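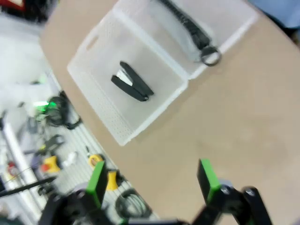 The winter I finally learned to love my drysuit

By Austra Sakalauskas
April 18, 2022
6 min read

I bought my first drysuit in a fit of optimism after a very cold capsize, and for two whole seasons I hated it. It pinched my neck, it ballooned round my knees, and getting out of it on my own involved a sort of dance that once had a passing dog walker ask if I needed help. (I said no. I did need help.)

So when the chance came up to spend the winter trying a new suit from Nendanis, a small firm that makes paddling and dinghy kit and not a lot else, I said yes before I'd read to the end of the email. They wanted someone who sails badly, often and in all weathers. I have never felt so well matched to a job!

The suit is called the Skernora and it went through three versions before I saw it. Mine was the fourth, and I was told to be as rude about it as I liked. I keep a 50-year-old wooden dinghy on Ullon, a long, shallow lake with a road down one side and sheep down the other, and she leaks a bit round the centreboard case, so even on a quiet day you're sitting in a puddle. Good testing ground, then.

The first thing I noticed was the zip. My old suit had one across the shoulders at the back, stiff as a gate, and I could never close it without a friend and a fair amount of swearing. The Skernora has its zip running from the left shoulder down to the right hip, and you can do it up yourself while standing on one leg in a car park. I know because I did, most weekends from January on. It does want waxing. I forgot for a fortnight and it let me know, sticking just below the collarbone with the wind getting up and everyone else already launched.

Then there's the neck. Latex seals keep the water out beautifully and feel like being gently strangled by a balloon. Neoprene ones are kinder but can dribble when you go right under. Nendanis have gone for a thin latex seal with a soft outer collar over it, and I trimmed mine one ring at a time, terrified, with the kitchen scissors. Do go slowly with this. You can take another ring off tomorrow but you can't put one back, and I speak as someone who has had to buy a replacement seal. After the second trim I stopped noticing it, apart from when I looked down to untangle the mainsheet, and by the end of the month I'd stopped noticing it then too.

I went in properly on my fourth outing. I'd love to say it was a deliberate test but I was trying to eat a flapjack and gybe at the same time, and the boom settled the matter. The cold on my hands and face was dreadful and the rest of me was – well, fine. Squeezed, a bit, as the air pushed up towards my neck, and I bobbed about like a cork with my feet higher than I'd have liked. That was my own fault. You're supposed to crouch down and burp the air out of the collar before you launch, and I'd been chatting.

Getting back aboard showed up the one thing I really didn't like. The knee patches were made from a tough fabric called Lepik, and tough it certainly is, but it was so grippy that my knees stuck to the gunwale just when I wanted to slide over it. I wrote a long and slightly cross email about it that evening. The reply came the next morning with a question about which way the weave ran on my pair, and a couple of weeks later I had a suit with the patches turned round and cut narrower at the inside edge. Much better! I still hook a knee now and then, though that's down to the knees.

What about warmth? People get muddled over this and I did too. The suit is only a bag. It keeps the wet out and the warmth comes from whatever you've put on underneath, so a cotton T-shirt will leave you miserable in the most expensive kit in the world. I wear a thin wool layer with a fleece onesie on top, and on mild days just the wool. The one time I wore both in spring sunshine I came ashore wetter from the inside than I'd ever been from the lake.

I've got 48 outings on it now and the ankles show it, with some scuffing from the slipway and a grey smear of something from the trailer that won't shift. The seams are sound. I rinse it in the bath, hang it over the door, and dust the seals with talc when I remember, and it goes back in its bag until the next free morning. If the forecast holds I'm taking it out tomorrow, puddle and all.

Related articles
Dinghy boots: do you need a stiff sole?
How to replace a wrist seal at home
Buoyancy aids for small sailors
Spring launch: sorting out a leaky centreboard case
Five good lakes for a first cold-water sail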